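Flendance Boards > Music & Celebrity > Recording and Tour Talk
Topic: Jestier live album, how much of it is live?

gatefold_ed wrote:
I've been through the new Jestier live record on headphones, mostly comparing it against two audience recordings from the same run. The label credits the whole thing to the Culville show. I don't think that holds up for at least three tracks.

The second song is the clearest case. On the audience tapes she drops the last line of the chorus and lets the crowd take it. On the album she sings it, with no audience bleed in the vocal mic at all. With the PA that loud you'd expect some spill between phrases. The gaps are dead silent until the crowd track fades in.

Has anyone else lined these up?

parallel_comp wrote:
Dead gaps don't prove an overdub. Any mixer working on a live vocal will gate it or cut the regions by hand between lines. I've done it on every live job I've had. What you want to look at is the spill underneath the words. If there are cymbals behind the vocal while she's singing, it was tracked on stage.

gatefold_ed wrote:
There are cymbals on tracks one and four. On track two I can't hear any. The top end above the vocal is completely clean.

Youssra Metwally wrote:
I was at Culville, on the floor near the desk. She sang that line. The tapes you're comparing are probably from the two nights before, when her in-ears failed and she left a lot to the audience. The setlist was the same all three nights, so the files get mislabeled constantly.

gatefold_ed wrote:
One of mine is definitely Culville. The taper announces the venue at the start.

Youssra Metwally wrote:
Then it's the one with the spliced intro. The announcement was taken from a different file. It was discussed here in July and the original uploader agreed it was wrong.

lowshelf wrote:
Leaving aside which tape is which, there's a tempo argument. The drummer runs to a click for the songs with backing tracks and plays free on the others. Track two has backing tracks, so it sits at 90 bpm from start to finish on every night. That makes it trivial to fly a vocal in from another show. It wouldn't need to be a studio overdub. It could be her, live, from a different city.

parallel_comp wrote:
Agreed, and that's normal practice. Most live albums are comps. The complaint should be about the sleeve, which says one night only.

Nesma Benmoussa wrote:
The sleeve says "recorded at Culville." It doesn't say one night only. The press release said that, and the press release also had the wrong running time. I have the vinyl here. Mixing is credited to Mousavi with 14 additional engineering credits, which is a lot of people for a single show with no repairs.

gatefold_ed wrote:
That's more or less my point. Fourteen engineers and a vocal with no spill.

Nesma Benmoussa wrote:
It includes the mobile truck crew, the monitor desk and the people who archived the multitracks. I wouldn't read it as 14 people fixing vocals. I do think track two was replaced – I just don't think the credits show it.

hallway_mono wrote:
Crowd noise is the bigger problem for me. The swell after track five and the swell after track eight are the same recording. There's a whistle at the front, a shout to the left, then a second whistle. I inverted one against the other and got close to full cancellation for the first four seconds. After that the band's reverb tail is different and it stops nulling.

lowshelf wrote:
What sample rate? If you did that from the stream, lossy encoding should keep it from nulling cleanly even with identical sources.

hallway_mono wrote:
From the download, 24-bit. I filtered everything below 40 Hz first to get rid of stage rumble, then again with a low-pass at 1000 to check the shout separately. Same result both times.

parallel_comp wrote:
That's convincing. Audience mics get swapped around because a crossfade is needed somewhere and the applause was cut short by talking. Still lazy to use the same take twice on one side.

Youssra Metwally wrote:
No argument on the applause. I still say the vocal is hers from that night. There was a slight crack on the held note before the bridge and it's on the record.

gatefold_ed wrote:
I'll go back to the held note tonight and post the timing from both tapes, plus a spectrogram of the album version. If the crack is on neither tape, I'll withdraw the part about track two.
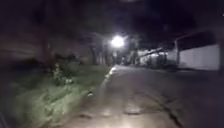 Nesma Benmoussa wrote:
Check the vinyl pressing as well if you can borrow one. Side one is a different master, and the fade into track two starts earlier, so there's a bit more room sound before the first line.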